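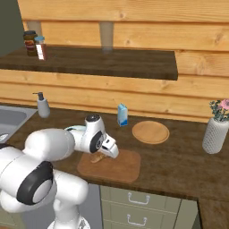 *Fig. 1. A kitchen worktop with a light-brown cutting board (computer-rendered).*

# Bread at Home: Handout for Session Four

## Staling, storing and using up the loaf

Hello again, and thank you to everyone who stayed behind last time to scrape dough off the benches. I promised I would write up what we said about keeping bread, because half of you were still waiting for your loaves to cool and I could see your minds were elsewhere. These notes cover what we got through and a fair bit we didn't, so please do read to the end, even if you only skim the part about starch.

### What staling is

Most of us grew up thinking that stale bread is bread that has dried out. Some drying does go on, of course, but you can wrap a loaf so tightly that hardly any water gets away and it will still go firm on you. The main business happens inside the starch. When a loaf bakes, the starch grains in the flour take up water, swell and turn soft, and that is what gives you a tender crumb. As soon as the loaf starts to cool, the starch begins, very slowly, to settle back into a tighter and more orderly arrangement, and the crumb stiffens as it goes. The word you will find in the books is *retrogradation*. You don't need to remember it, though Agustina Zapata wrote it on her flour bag last week and I was rather touched.

Meanwhile, water creeps outwards from the moist crumb into the crust. So you get two changes that seem to pull in opposite directions: the inside turns firm and crumbly, and the crust, which was lovely and crackly, goes leathery. If your crust has gone soft by the evening, you haven't done anything wrong. All crusts do it, and they do it quicker in a plastic bag.

### Why the fridge is a poor place for bread

I know this one upset a few people. The settling of the starch goes faster in the cold, just above freezing, than it does at ordinary kitchen temperature. A loaf kept in the fridge will be slower to grow mould, that's quite true, but it will feel days older than it is. If you only ever eat your bread toasted then you may not mind in the least, and I'm not going to come round and check.

Freezing is another matter altogether. Once the loaf is properly frozen the whole process very nearly stops. The trick is to get it through the cold middle stretch quickly, both on the way down and on the way back up, so:

- let the loaf cool right through before you freeze it
- slice it first if you live alone or eat it by the slice
- wrap it well and squeeze out the air
- toast slices straight from frozen
- thaw a whole loaf on the worktop, still wrapped

### Cloth, crock or bag

We had a good long argument over this and I don't think we settled it. Bláthnaid Gilmartin keeps hers cut side down on a board with a tea towel over the top, as her grandmother did, and says it has never let her down. I think that is a very good method for a crusty loaf that will be finished in a day or two. The cut face is covered, the crust can breathe, and you don't have to find room for anything else in the kitchen.

A lidded crock or bread bin sits somewhere in the middle. It slows the drying without trapping quite so much damp, and it suits a big country loaf well. Give it a wipe with a little vinegar now and again and let it dry with the lid off, or you'll find old crumbs quietly growing fur in the corners.

Plastic keeps the crumb soft and the crust dismal. For sandwich loaves, baps and anything made with milk or butter, where you never wanted a hard crust to begin with, it does perfectly well. Keep an eye out in warm weather, when mould arrives sooner than you'd like.

### Does the recipe matter?

Very much so, and this is the part I find most interesting. If you look back at the four doughs we have made so far, you can more or less put them in order of how well they keep.

| Loaf | What helps it keep | Best eaten |
|---|---|---|
| Plain baguette | Nothing much, poor thing | The same day |
| Tin loaf with butter | Fat in the dough | Within three days |
| Potato loaf | Extra moisture | Within four days |
| Rye sourdough | Acidity, and rye's thirst for water | Up to a week |

Fat softens the crumb and seems to get in the way of the starch as it settles. Sugar and honey hold on to water. Sourness helps to keep mould off, and rye flour drinks up far more water than wheat and hangs on to it. A rye loaf is often better on its second day than its first – do try to be patient with it, I know it's hard when the house smells like that.

### Bringing a loaf back

A firm loaf can be freshened up because heat undoes a good deal of that settling. Run the crust quickly under the cold tap (really, it's fine), put the loaf straight on the oven shelf at 180°C and give it 10 minutes, or a little less for rolls. The crumb will turn soft and the crust crisp again. Eat it soon, though. The effect doesn't last, and by the time it has cooled and sat for a few hours it will be firmer than when you began. I wouldn't do it twice to the same loaf.

One firm word here. Freshening is for stale bread only, never for mouldy bread. What you see on the outside is only part of what is growing, and bread is soft enough for it to have spread well beyond the spot. Cutting off the green bit will not do. Out it goes.

### Using up the rest

Past a certain point it is kinder to let the loaf become something else. Old bread does jobs that fresh bread can't, chiefly because it will soak up liquid without falling to paste straight away.

**Crumbs.** Tear, dry in a low oven until brittle, then crush with a rolling pin. They keep for weeks in a jar. Undried crumbs want freezing.

**Bread pudding.** Soak, squeeze, then add fruit, spice, egg and sugar. It is a good home for the odd heel of anything except, perhaps, the caraway rye.

**Bread soup.** Onions, garlic, stock, and thick torn pieces added near the end. Plenty of oil over the top.

**Back into the dough.** Soak a handful of old crust in warm water until soft and mash it into your next mix, holding back a little of the recipe water. Bakers have done this for a very long time and it gives a lovely deep flavour.

### For next time

Please bake one loaf of any kind and keep half of it in cloth and half in plastic. Cut a slice from each every day and jot down how the crumb feels when you press it, what the crust is like and whether you'd be happy to eat it untoasted. Scruffy notes are very welcome. Bring them along with whatever is left of the loaf, and bring a jar with a lid too, as we'll be sharing out the rye starter and I've run out of spare ones at home.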